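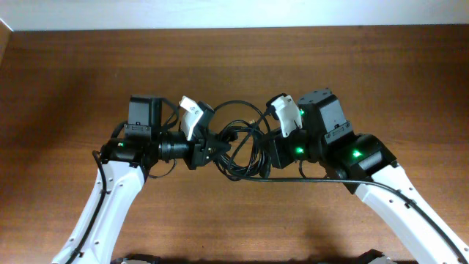 Visite du laboratoire de manipulation de Rodcombe
Compte rendu, 13 octobre 2021

Le laboratoire de Rodcombe ouvre ses portes deux fois par an aux équipes extérieures. La session à laquelle j'ai assisté portait sur Pisik, une méthode d'apprentissage par démonstration pour la manipulation bimanuelle d'objets linéaires déformables : câbles, cordons, gaines. J'étais inscrit au titre de Flotden, où nous rencontrons ce problème au tri des faisceaux en retour de chantier. Le programme comprenait un exposé en salle, une séance au poste de manipulation, puis une discussion des résultats de juillet.

Le problème posé

Un câble n'a pas de pose au sens où l'entend la saisie d'objets rigides. Sa configuration demande en principe un nombre infini de paramètres, et les boucles se masquent les unes les autres dès que le faisceau est un peu serré. Les approches classiques reconstruisent d'abord un graphe des croisements, puis planifient une suite de tractions. L'équipe considère que cette reconstruction est le maillon faible : une erreur sur un seul croisement, et la traction resserre le nœud.

Pisik se passe de graphe. La politique reçoit les images et les positions articulaires, et produit directement une courte séquence de consignes pour les deux bras. L'apprentissage se fait par imitation, à partir de démonstrations téléopérées. L'apport revendiqué tient à un terme supplémentaire dans la fonction de coût, qui pénalise les désaccords entre les deux bras lorsque chacun tient une portion du même câble. Sans ce terme, selon l'exposé, les bras apprennent chacun un geste plausible, mais la tension dans le brin n'est maîtrisée par aucun des deux.

Le poste de manipulation

Le poste est sobre : deux bras à segments blancs et servomoteurs noirs, face à face au-dessus d'une table en bois, et un paquet de câbles noirs comme objet de travail. Le choix du noir est délibéré, nous a-t-on précisé, la faible texture et les reflets du gainage étant un cas défavorable pour la vision.

Deux points de vue sont exploités. Le premier couvre l'ensemble des deux bras et sert surtout à la coordination. Le second vient d'une petite caméra fixée près de la pince. Il donne accès à ce que la vue générale ne résout pas, à savoir l'écart entre la pointe du doigt et la boucle visée. Sa contrepartie est connue : flou de bougé, zones saturées quand la lumière arrive de côté. Les images dégradées ne sont pas retirées du jeu d'apprentissage. L'équipe a essayé de les filtrer et a perdu en robustesse, sans explication ferme à ce stade.

Les doigts ont une face interne striée. J'ai demandé si ce profil ne risquait pas d'abîmer les gaines ; la réponse a été que l'effort de serrage est plafonné par logiciel et que l'usure n'a pas été étudiée. Pour notre usage, c'est une lacune.

L'approche se fait pince ouverte, une pointe venant raser le flanc du faisceau avant la fermeture. C'est la phase la plus délicate, car un contact prématuré déplace les boucles et périme la séquence en cours. Pisik replanifie alors à partir de l'image suivante. Les brins libres et les connecteurs qui pendent compliquent encore l'affaire : un connecteur peut s'accrocher dans une boucle voisine pendant la traction.
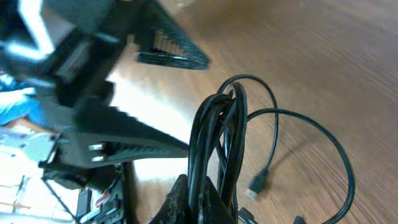 Résultats présentés

Sur la campagne de juillet, le taux de réussite annoncé est de plus de 85 % pour l'isolement d'un brin unique. Le critère est strict — brin dégagé sur toute sa longueur, sans reprise manuelle — mais les câbles étaient tous du même type. La comparaison a été faite avec Pacheco, la méthode à graphe développée auparavant dans le même laboratoire. Celle-ci reste meilleure sur les nœuds lâches et bien visibles. L'écart s'inverse dès que les occultations deviennent importantes.

L'ablation du terme de coordination est le résultat que je retiens. Sa suppression dégrade peu la saisie elle-même et beaucoup la phase de traction, ce qui est cohérent avec l'argument de départ.

Réserves

Les essais portent sur un seul poste et un seul éclairage. Aucun test n'a été mené avec des câbles de diamètres mélangés, situation courante chez Flotden. Le temps de cycle n'a pas été communiqué. Le code d'apprentissage doit être mis à disposition des visiteurs inscrits, les démonstrations brutes sur demande écrite auprès du laboratoire.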